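Household packaging clearance

Household packaging clearance is the sorting and removal of boxes, sheeting, wrappings and loose packing from a home after goods have been delivered or unpacked. The term covers flattening cartons, gathering plastic film, dealing with address labels and carrying the remainder to a bin or collection point. It is usually treated as a branch of everyday tidying, although some writers place it with the handling of household waste.

Background

Packaging reaches the home in two layers. The outer layer protects goods in transit and is mostly corrugated cardboard. The inner layer keeps the item clean or stops it moving, and may be clear film, a bag, moulded pulp or a smaller printed carton. The two layers are often separated in different rooms, with the outer box opened near the door and the inner wrapping taken off where the item is to be used. Clearance therefore tends to involve more than one room, and small pieces are easily left behind.

The Korkari household survey, which covered 208 homes, recorded where packaging was put down after opening. The floor was the most common place, followed by the dining table. In 61 homes some packaging from an earlier delivery was still present when the surveyor called. The survey was written up by Vilém Oravec, whose division of the subject into "flat", "soft" and "hollow" packaging is still used in short courses on housekeeping.

Soft packaging

Soft packaging includes plastic sheeting, bags, bubble film and tissue. It weighs little and takes up a good deal of space when crumpled.
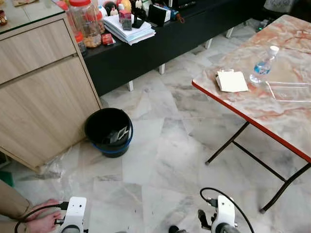 Clear film is the most easily overlooked of the soft materials. It has no colour of its own and tends to settle along skirting boards and at the foot of furniture. On a polished floor it can be mistaken for a reflection, as with the creased sheet lying along the base of the wooden cabinet, close to a round black waste bin with a blue band. Film of this kind is a slipping hazard on smooth tile and should be picked up before heavier items are moved. It is normally shaken out, pressed flat and rolled from one end, which drives out the air and lets several sheets go into one bag. Whether it can be recycled depends on the local collection, and film with paper labels or tape attached is often refused.

A small waste bin is rarely suited to soft packaging. One large sheet will fill it, and the film springs back after being pushed down. Oravec advised keeping a separate bag for film and leaving the bin for scraps, ties and tape.

Flat packaging

Flat packaging means cardboard that has been opened out, together with sheets of card and paper. A carton is flattened by cutting or peeling the tape along the bottom seam, releasing the flaps and pressing the sides together. Boxes closed with staples need more care, and the staples are usually pulled before the card is folded. Long narrow cartons do not always flatten well and may be cut across the middle.

Flattening is best done on a firm surface at waist height. A table serves well if the top is hard and can be wiped down, though knives should be kept off soft or veneered surfaces. Folding tables are often used, being easy to bring out and put away.

The Delley method, named after the housing estate where it was first taught, has the largest carton opened out first and the others laid on top of it. The stack is then tied in both directions. The Zolau method works the other way, with the small cartons placed inside one large box that is left standing. It is quicker but needs more room, and some collectors will not accept the box unless it has been emptied and flattened. Matúš Pešek compared the two over 40 clearances and found the Delley stack easier to carry on stairs.

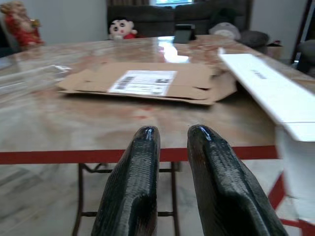

Opened carton with its shipping label still attached, beside a long white box.

Labels

A shipping label may carry a name, an address, a telephone number and an order reference. Many householders remove it or cover the writing before the carton leaves the home. Labels on plain brown card can generally be peeled from one corner, taking the top layer of the board with them. Barcodes can be struck through with a thick pen, although this matters less than the printed address. The label does not normally prevent the card from being recycled.

If goods may be returned, the label is kept with the carton until the return period has ended. Pešek suggested writing a date on the flap and storing the box flat until then.

Hollow packaging

Hollow packaging covers jars, tubs, tins and rigid boxes. It differs from the other two groups in that much of it is kept. Screw-top jars are reused for dry food, buttons or screws, and small rigid boxes for stationery and cables. These objects collect on shelves and cabinet tops. The Begay guide to small homes recommends a fixed limit for each shelf and suggests that a container left empty for 19 weeks be thrown out.

Order of work

Most guides agree on the main sequence. Film and loose scraps are lifted from the floor first, then cartons are checked for small parts, instructions and receipts. The cartons are flattened and stacked, labels are dealt with, and anything to be kept is put away. The floor is swept last - tape ends and crumbs of polystyrene are usually found at this stage, mostly under low shelving.

See also

Corrugated fibreboard
Kerbside collection
Spring cleaning
Waste sorting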